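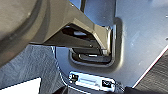 Matte gray plastic in front of a brushed silver metal plate.

Why Does Knitting Stretch?
By Jade Sutherland
Kemeys Craft Pages for Kids

Pull on the cuff of a sweater. It gets wider. Let go and it shrinks back. Now pull on the leg of your jeans. They hardly move, unless they have stretchy thread in them. Both are made of yarn or thread, so what is different?

Loops and lines

Most jeans are woven. In weaving, one set of threads runs up and down and another set runs side to side, over and under. The threads are nearly straight. When you pull on a straight thread, it has very little left to give.

Knitting is made of loops. Each loop is pulled through the loop below it. Look closely at the front of a plain sweater and you will see rows of little V shapes. Each V is one stitch.

A loop is a bent piece of yarn, and a bent piece can change shape. When you pull a sweater sideways, the loops get wide and short. When you pull it up and down, they get tall and thin. The yarn itself may not stretch much at all – it just moves from one part of the loop to another.

Try it with string

Lay a piece of string in a straight line and pull both ends. Nothing much happens. Now lay it down in a wiggly line, like a snake, and pull the ends again. They move far apart before the string goes tight. Knitting has a wiggle like that in every row.

What about ribbing?

Cuffs and collars often have raised stripes called ribs. Ribs are made with knit stitches and purl stitches. A purl stitch is a knit stitch seen from the back. In ribbing, the knit columns come forward and the purl columns sink back, so the fabric folds up a bit like a paper fan. Pull it and the folds open. That is why a cuff can go over your hand and still hug your wrist.

Does the yarn matter?

Yes. Wool is crimped, which means it has tiny waves in it. Wool springs back well. Cotton has less spring, so a cotton sweater can get baggy at the elbows.

Weight matters too. A heavy knit can grow longer on a hanger, and most knitters fold their sweaters and keep them on a shelf.

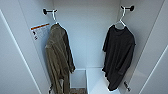 Clothes hung up inside a narrow white compartment.

Make a test square

You need yarn, knitting needles and a ruler.

1. Cast on 20 stitches.
2. Knit every row until you have a square.
3. Bind off and lay the square flat.
4. Measure it from side to side.
5. Stretch it gently sideways and measure again. Ask someone to hold the ruler.

Do the same thing with a square of woven cloth and write down both answers.

Words to know

Stitch: one loop of yarn in knitting.
Purl: a knit stitch seen from the back.
Crimp: the natural waves in wool.

Page updated Jan 6, 2019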